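How a robot arm gets ready to pick things up

A robot arm can look clever when it is working. It reaches out, closes its fingers and lifts something off a table. Before it can do any of that, somebody has to get it ready, and that takes most of a morning.

This page follows one robot arm at the Skerkiscombe workshop. It is bolted down beside a white table, and its job is to practise picking up toy food and toy kitchen things. The person who looks after it is Guido D'Amico.

Is the arm fixed down properly?

The first job is done with the power off. Guido goes round the bolts that hold the arm in place and tests each one with a spanner. If a bolt works loose, the whole arm can shift by the width of a pencil line. That sounds like very little, but the robot would then miss everything it reached for by the same amount.

The table has small holes in its top. Things can be screwed down into holes like these when they must not move. When the holes are not needed, they are left open.

What do the cables do?

A robot arm needs electricity to turn its joints. It also needs to send messages back to its computer, saying how far each joint has turned. Both jobs are done by cables.

Cables wear out in the places where they bend. Guido runs his fingers along them and feels for cracks or flat spots. He also moves the arm slowly by hand through its whole reach and watches for any place where a cable pulls tight. A cable that is too tight can come out of its plug, and one that is too slack can catch on the edge of the table. The last cable on this arm was changed in January after it started to split near the plug.

How does the gripper work?

The part at the end of the arm is called the gripper. On this robot it has two fingers. They move towards each other to hold something and apart to let it go. Your own hand has four fingers and a thumb, with lots of joints, so it can do far more. Two fingers are easier to control and easier to mend.

The fingers are held on with small screws. Guido checks that both fingers are straight and that they meet in the middle when they close. Then he wipes them with a dry cloth. Dust and fluff make the fingers slippery, and fluff is a problem when some of the toys are soft ones.

Next he tells the gripper how hard to squeeze. The setting on this machine goes from 0 to 418. For soft toys Guido uses 60, and for hard plastic things he uses 179. If the number is too low, the toy drops. If it is too high, a soft toy gets squashed flat and the motor gets hot.

How does the robot see?

This robot has more than one camera. One looks down on the table from above. A small one rides on the arm itself, close to the gripper, so it goes wherever the fingers go.

The camera above is good for finding things. It shows where the plate is and where the pan is. The small camera is good for the last part of the reach, when the fingers are close to the toy. It can see the tips of its own fingers, and that helps the computer work out how far there is left to go. Things near the edge of its view are often blurred, in the same way that your finger goes blurry if you hold it too near your eye.

Guido cleans both lenses with a soft cloth. Then he puts a card with black and white squares on the table and lets each camera look at it. The computer knows exactly how big the squares are, so it can work out where each camera is pointing. This is called calibration. The card goes away again afterwards.

Trying it out

Now the toys go on the table. They are spread out and turned different ways, so the robot has to deal with something new each time. Guido stands back with his hand near the red stop button and starts the first try. He does 19 tries and writes down what went wrong in each one. If the gripper keeps missing on the same side, he goes back to the card with the squares.

The toy banana is one of the hardest things to pick up. It is soft, and its peel sticks out in several directions, so there are lots of wrong places to grab it.

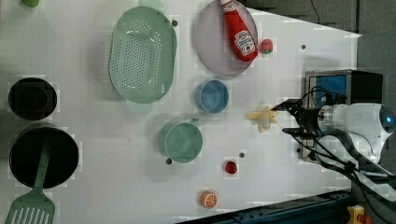
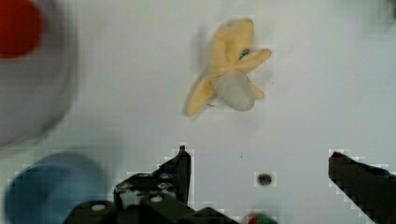
The toy banana on the table, seen from above (first picture) and by the small camera on the arm (second picture).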